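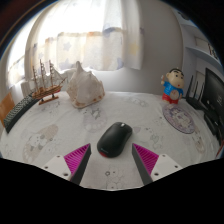 Progress report to Pririco, 10 Apr 2018
Prepared by Hsin-yi Chiu, Burnotstead study desk organisation

Work this period covered the window desk. Keyboard allocated to the left side, mouse beside it. Cloth retained as the working surface. Expenditure to date is $300 of the approved $2,031.
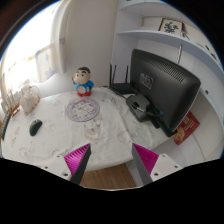
Pui-shan Yang has asked that the figurine and round mat stay on the desk; the layout has been amended accordingly. Two items remain open: cable routing and glare at the screen position. Curtain options will be costed by November. 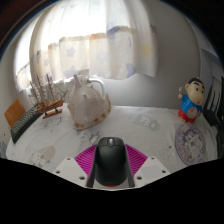
Figure 3. Window side of desk, with model ship and keyboard.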